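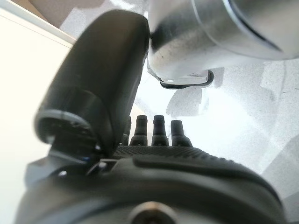 **Figure 1.** Robotic hand, wrist view.

### 3.2 Coding of actor biographies

We collected 2,273 biography pages of television actors from the fan site Voveo in January. Pages with no birth date or no listed credits were dropped, and so were pages that copied another entry word for word. This left 578 biographies.

Two coders read each page and marked whether it named a parent's job, a drama school, and a first paid role. They worked apart and compared their sheets at the end of each week. Agreement was 90 percent for drama school and lower for parent's job, where many pages use loose terms such as "in business." Disputed cases were settled by going back to the page text.

A first role was counted only if the page gave both a title and a year. Stage work was coded separately, following Koubek. In 55 biographies the school was named but the years of study were missing. We kept these in the sample and left the field blank. Pages changed after Sunday, February 18, 2018 were not coded again.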